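Workshop notebook, September
Dye bench, madder and iron trials
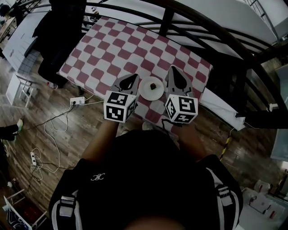 Plate on the checked cloth, one small dark piece in the middle.

Started at 8:40. Second go at the Tovar wool, the greasy batch, after the first lot came out patchy. Scoured it longer this time and changed the water twice. It felt better going into the mordant pot but I won't know until it's rinsed and dried.

Alum at 18 per cent weight of fibre, same as last month. Nicanor Rosales wants to try 17 to stretch the tub, and I can't see it making any difference to the colour, so the next batch can go at that. Wrote it on the lid.

Madder soaked overnight in tap water. Our water is hard here and the reds have been leaning brick, fine for the Stetura order, not so good for the scarves. Put 3 skeins in at 10:15 and brought the heat up slowly. Thermometer clip is broken again. Held it by hand and wrote readings on the back of an envelope (taped in on the facing page).

Skein 1: no modifier. Warm orange red, even.
Skein 2: iron dip, 2 minutes. Went to a dull plum straight away. Too long, try half that.
Skein 3: left in the bath to cool. Take out tomorrow morning.

Iron pot is now marked with grey tape on the handle. Please don't use it for anything else, the yellow we lost in the winter was iron from a spoon.

To do
Order more alum, and ask Ikuvero about the finer grind of madder.
New thermometer clip.
Wash test on skeins 1 and 2 once dry, half of each in the window for light.
Find the lid for the small pot.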